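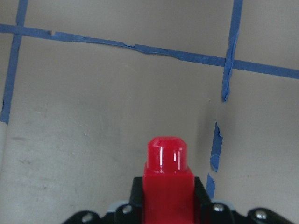 Vue poignet, pièce rouge en prise, au-dessus du quadrillage.

Cahier de manip, projet Dellia, mai, reprise à 14 h

Objet : jeu de démonstrations pour la tâche de rangement, politique Jarkura entraînée par imitation. Question du mois : que gagne-t-on à répartir les positions de départ cellule par cellule, à nombre de démonstrations constant ?

Rappel du protocole. Avant chaque essai, le script tire une cellule et une orientation. L'opérateur place le bloc dans la cellule tirée, sans chercher le centre. Saisie, transport, dépose dans le bac, retour en position haute. Les essais avec reprise de saisie sont conservés mais étiquetés à part. Le quadrillage sert uniquement au placement, aucune coordonnée de cellule n'est donnée au réseau.

État du jeu : 780 démonstrations validées. Lot A (placement libre, à l'appréciation de l'opérateur) clos. Lot B (placement tiré) en cours, il manque surtout les cellules du fond. Les deux lots seront ramenés au même effectif avant entraînement, tirage à graine fixe.

Problème relevé ce matin sur la vue poignet. L'adhésif bleu est déchiré et plissé par endroits, certaines lignes sont interrompues. Pour le placement, sans conséquence. Pour l'apprentissage, moins sûr : un défaut de bande est un repère local unique, et l'encodeur peut s'en servir pour se situer au lieu de regarder le bloc. Test prévu : évaluer le même point de contrôle avant et après réfection des bandes, mêmes cellules, même ordre de tirage. Ne rien recoller d'ici là. 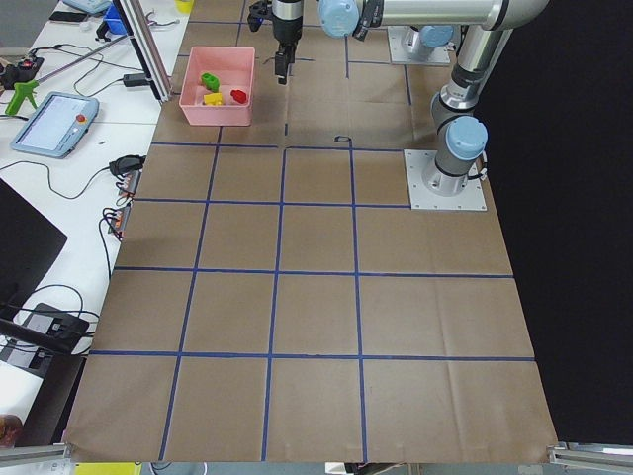
Gaillard objecte que ce test mélange deux effets, puisqu'en refaisant les bandes on déplacera aussi les lignes de quelques millimètres, et demande une troisième condition où seules les images sont masquées, table intacte.

Objection retenue. Masquage logiciel des pixels bleus sur la vue poignet, à l'inférence seulement, remplissage par la teinte moyenne du voisinage. À vérifier d'abord sur images enregistrées : le seuil ne doit pas mordre sur les capuchons bleu pâle des articulations si on étend le masque à la vue fixe.

Entraînement. Point de contrôle à 4 000 pas pour le lot A, courbe de perte plate sur la fin. Évaluation partielle : les échecs se concentrent à l'approche, pince décalée latéralement, fermeture à côté du bloc. Très peu d'échecs à la dépose. Cohérent avec un défaut de couverture des positions de départ, mais l'évaluation est trop courte pour conclure. Pas de chiffre à reporter tant que la série n'est pas complète.

Synchronisation. Décalage constaté entre vue fixe et vue poignet, environ 200 ms au pire, uniquement après redémarrage de l'enregistreur Zilleck. Contournement : lancer un essai à blanc et le jeter. Les 3 essais touchés sont sortis du lot B, journaux conservés.

À faire
- compléter les cellules du fond, toutes orientations
- script de masquage, validation hors ligne
- figer la liste de tirage pour les trois conditions
- relancer l'entraînement du lot B, mêmes hyperparamètres que A
- reporter la version de l'enregistreur dans l'en-tête des fichiers

Arrêt 17 h 40. Liste de tirage pas encore figée, à reprendre avant toute nouvelle évaluation.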